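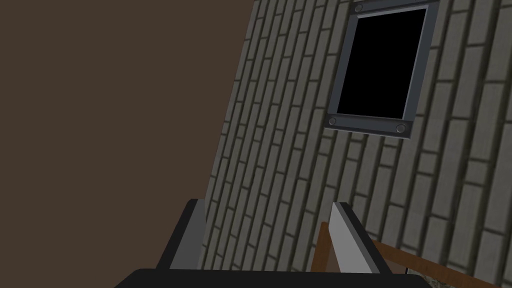
Skukovari Building Preservation Club – Tools and Materials Reviews

Foulkes Repointing Kit, eight-piece

Reviewed by Samer Khasawneh
December 10, 2023

The club bought one of these kits in March to replace the mixed bag of tools we had been lending out. It has now been through a full season with members, on garden walls, two chimneys, and the long side wall of my own house. This review covers what is in the box, how each piece held up, and whether you should borrow the club set or buy your own.

The kit costs $242. For that you get three pointing trowels, a plugging chisel, a joint raker with wheels, a hawk, a stiff brush, and a canvas roll to carry it all. There is no hammer, so you will need your own club hammer for the chisel. There is also no eye protection in the box. Please do not start raking joints without it.

The trowels

These are the main reason to buy the kit. The three widths are 1/4 inch, 3/8 inch, and 1/2 inch. The blades are thin with a little spring in them, and they are ground flat. On a cheap pointing trowel the blade is often slightly cupped, and the mortar rides up the sides and onto the brick. I had much less cleaning up to do with these.

I used the 3/8 inch for almost everything. The 1/4 inch is for tight joints on older face brick. Most members will never take it out of the roll, but if you have joints like that you will not get mortar into them with anything wider. The 1/2 inch is fine, although the handle on ours came loose in the second month. A drop of epoxy in the ferrule fixed it and it has not moved again.

The handles are ash with an oil finish. They get gray and rough if you wash them with the blades, so wipe them off and keep them out of the bucket.

The plugging chisel

Good steel, and it holds an edge. I sharpened it once on a bench grinder after the side wall. It is narrower than the old club chisel, so it goes into the joint without touching the brick on either side. On soft lime mortar you hardly need the hammer. On hard cement patches it is slow, as any hand chisel will be. Caradog Bevan took out a whole chimney's worth of cement pointing with it and reported sore wrists and no chipped bricks.

The chisel has no hand guard. I would have liked one. A rubber guard from the hardware store costs a few dollars, and the club set now has one fitted. Leave it on when you return the set.

The joint raker

This is the weak piece. It is a small frame with two plastic wheels and a hardened nail that you set to depth with a thumbscrew. On new, soft work it does what it should. On anything old the thumbscrew slips, the nail pushes back up, and you end up with a joint that starts at the right depth and gets shallower as you go along. I tried pliers on the screw and cracked the housing.

We replaced it with the Nilletti raker, which is sold alone. It has metal wheels and a hex screw in place of the thumbscrew, and it has stayed where I set it. If Foulkes put that kind of screw on theirs I would have very little to complain about.

The hawk

Aluminum, 10 inches square, with a foam collar under the plate. It is light and easy to hold close to the wall. The surface was very slick when new and the first few loads of mortar slid around. Rubbing it down with coarse sandpaper cured that in a minute or two. Some people find 10 inches too small. For pointing I think it is the right size, because a bigger load dries out before you get through it on a warm day.

The brush and the roll

The brush is a plain stiff one and will wear out. Ours is on its last legs. Any masonry brush will do in its place. The roll is better than I expected, with a separate sleeve for each trowel and a flap that folds over the points. The ties are too short to go around the roll twice, which is annoying when the hawk is strapped to the outside.

How it did on a full wall

My side wall took 448 feet of joint, going by the running tally I kept in the back of my notebook for the mortar order. I raked everything to 3/4 inch, brushed it out, wetted it down, and filled in two passes with Sikelia lime mortar, the coarse grade. I worked in the shade wherever the day allowed and hung damp burlap over each section when I finished it.

The first pass went slowly, mostly on account of the raker. Once I had the Nilletti, the pace picked up. The trowels were comfortable enough that I could work most of a morning without stopping to shake my hand out. By the end there was some wear at the tips of the 3/8 inch, but no bending.

A note on the mortar, as people have asked. The Sikelia coarse is a good match for the older walls in town. It is stiffer than it looks in the tub and you should resist adding water. Knock it up again with the trowel and it will loosen. In cold weather leave it in the tub until spring. Lime pointing that freezes before it has cured will fall out, and you will have the whole job to do over.

Compared with the others

The Nilletti trade set is $255, so there is not much between them. It has the better raker and a bigger hawk, but only two trowels, and the blades are thicker. If your walls have wide joints, I would go for the Nilletti. If you have narrow joints, or a mixture, the Foulkes trowels are worth the trouble of buying a raker separately.

Verdict

Buy it if you have more than one wall to do and expect to keep doing it. The trowels and the chisel should last many years with ordinary care. For a single patch of garden wall, borrow the club set.

Borrowing

The set is kept in the tool store on the shelf with the scaffold clips. Sign it out in the book under item 694 and bring it back clean and dry, with the trowels oiled. Loans are for two weeks. Caradog Bevan holds the key and can also show you how to set the Nilletti raker if you have not used one before.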